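I finally canceled the landline in June, and I have been going back and forth ever since about whether to write anything on it. It's only a phone, after all. But we'd had the same number since we moved to Reltdale, and the last four digits were the first thing my kids ever memorized, before their own birthdays even.

The man at the phone company was very kind about it. He asked if I was sure, and I said I was, and then I kept him on the line for another 7 minutes telling him about my aunt Elżbieta Zalewska, who used to call us every evening once the supper dishes were done. She never said hello. She'd start right in with whatever the neighbors on Bowen Street had been up to, and you could set down the receiver, stir the soup, pick it up again and not have missed much (she knew, I think, and didn't mind one bit).

What I miss most is that the phone lived in one place. Ours hung by the pantry door, with a cord my daughter stretched all the way around the corner so she could sit on the cellar steps and talk in private – we could hear every word, of course! Now we each carry our own, and the calls wander around the house with us.

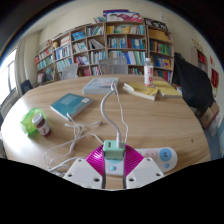 The mint green charger and its white cables, on the table.

I did keep the old address book. It has two different kinds of tape on the spine and plenty of crossed-out entries, and I sat down with a cup of coffee and called a few of the numbers I wasn't sure about. One was a flower shop now. One rang and rang. And one was my old roommate, same number, same laugh, and we talked until it got dark out. She says she's keeping her landline until they come and take it off the wall.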